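Handout 4: Sorting and putting away small things
Household Organization, evening section
Notes by Solveig Ljungberg, 15 October 2023

Read this before you buy anything. Half of the advice sold under the name of "toy rotation" is there to move baskets off a shelf, and I include the Kindgate leaflet some of you brought in last time. It claims that a divided basket "teaches a child to sort." I have looked for the evidence behind that and found a paragraph in a catalog.

## 1. What a divider does

A divider makes a smaller space inside a bigger one. Whether anyone respects it is another matter. In the Claltthorpe exercise we use a rectangular wicker basket with an inner divider and a few plush toys. The usual claim is that people will spread things out to fill the space they are given. Look at where the toys are and decide for yourselves.

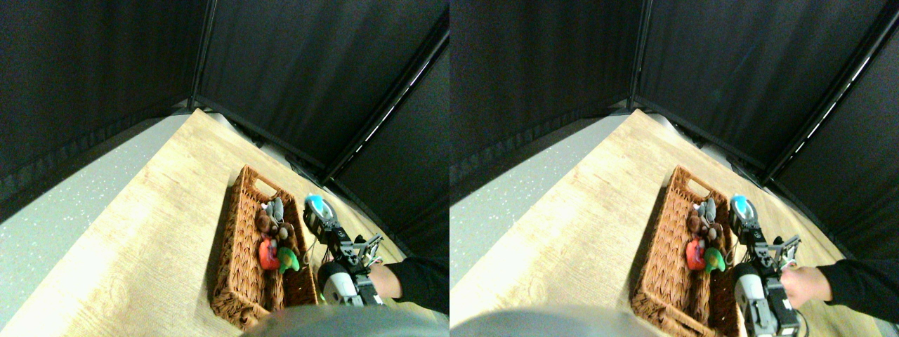 ## 2. Points to argue about

- Five soft toys share one half and the other half is bare down to the weave. Is that sorted, or is it a pile with room next to it? The leaflet would call it sorted. I'm not so sure.
- Color is a weak rule for plush. Two of these are brown, and a bear-like toy and a round one may have nothing else in common as far as their owner is concerned.
- A cut-out handle is handy for carrying. It also takes a bite out of the side, and small pieces find it. For plush I don't mind. For blocks I would.
- Wicker is pleasant to look at and a nuisance to clean. Crumbs go into the weave and stay there. Pumphrey's course book says to "wipe regularly," which tells me the author has never tried it.

## 3. The table

Clear the surface before you start. Everyone agrees with this and very few people do it, so the basket ends up competing with mail, keys and a cup. Work on a bare stretch of wood if you have one. A pale top makes dark items easy to find. It does nothing for beige ones, whatever the Mindex checklist says about "high visibility sorting zones."

Check the light too. Strong light over one part of the table leaves another part in shadow, and small things get missed there.
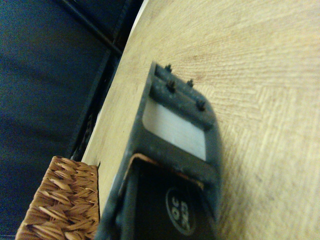 ## 4. Homework

1. Pick one basket or box at home. Write down what you think is in it, then empty it onto a table.
2. Put everything back using one rule only: size, kind, or how often it gets used.
3. Leave it alone for 18 days. No tidying.
4. Write one page on what happened to your rule. If it fell apart, say when you noticed.

I don't want a before-and-after story with a happy ending. Last February I read a stack of those and believed very few. Bring the page to the next meeting, along with the leaflet if you still have it.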